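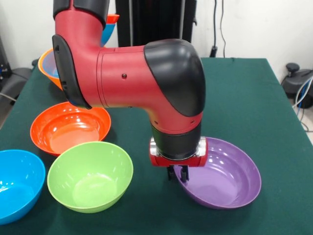
4. How the districts spent their bus money

I should say up front that I went into this part of the study expecting to write about fuel. Everybody I talked to before the fieldwork told me fuel was the story, and I had a whole spreadsheet tab ready for it. Fuel moved a little from year to year, but the thing that kept pulling my attention was what happened to routes after the state switched from paying districts per mile to paying them per rider.

Under the old rule, a district sent in its odometer totals and got a check. Under the new one, it gets a fixed amount for each student who rides on the count mornings in November, and the length of the ride doesn't matter. You can probably guess who liked that. A compact town district like Vasiliu picks up a full bus in a few blocks, while Flaltonia, which is mostly farm roads, can drive half an hour and have nine kids on board.

I looked at 127 routes in the two districts, using the dispatch sheets as my main source and the state payment records as a check. The sheets are messy (some are handwritten, and one year of Flaltonia's had coffee on it), so I read every one of them twice, and Karim Samir read them a third time without seeing my numbers. Where we disagreed, we called the dispatcher. Of the full set, 41 routes were changed in the first two years after the switch, and by "changed" I mean at least one stop was dropped, moved or merged with another. I left out changes that came from road work, and I left out special education routes completely, because those are paid from a different line and I'd only have muddied things.

4.1 Which stops went away

Of those 41 changed routes, 27 were in Flaltonia. That's a lot for a district its size! I half expected the dropped stops to be the far-out ones, way down at the end of a gravel road, and some were. But plenty of them were in the middle of a route, places where a driver had to turn off the main road for one or two kids and then turn around and come back. Adelmo Caruso, the transportation director in Flaltonia, calls these "elbow stops," and I've borrowed the term for the rest of the paper. An elbow stop costs time on the whole route, so when a director is told to cut minutes it's the first thing that comes up on the map.

Families were offered a new stop at the main road in most cases. The walk to it varied quite a bit, and the sheets don't record it, so I measured the walks myself from the county road maps. I don't love this method. It misses ditches, dogs, missing shoulders and everything else a parent thinks about at 6:40 in the morning when it's still dark out. If I were starting over I'd walk them.

Vasiliu's changes were a different animal. Most were merges, where two stops on neighboring corners became one, and the longest extra walk I found was two blocks. I couldn't find a single route there that got shorter by losing riders altogether.

4.2 Did the money follow the riders?

Sort of. Vasiliu's payment went up in the first year and stayed up. Flaltonia's went down, which was no surprise, but then it went down again in the second year, and that one needs some explaining. When a stop moved to the main road, some parents simply started driving their kids. Those kids weren't on the bus on the count mornings, so the district was paid for fewer riders, so there was less money to run the same roads. Kwabena Aryee, who drove in Flaltonia until his route was merged, had told me this would be in the numbers before I'd looked, and I wish I had interviewed the drivers first and opened the spreadsheet second.

I mailed a short survey to families on the changed routes and got 275 back. The question I cared about most was plain: how does your child get to school now, and how did they get there before? Flaltonia parents who had switched to driving mostly wrote about the walk or the wait. Hardly any brought up the length of the ride itself, even though the ride is what the district's own flyer talked about.

There are limits here and I'd like to be fair about them. People who were annoyed about losing a stop had more reason to send the survey back. Both districts also lost some enrollment over the same period, and with only two districts I can't cleanly pull that apart from the payment change – I try a rough version in Section 5, using grade-level counts that Ionuț Barbu put together from the enrollment files.

Figure 3. Red and black robotic arm above a table covered with dark green cloth, with its gripper over a purple bowl.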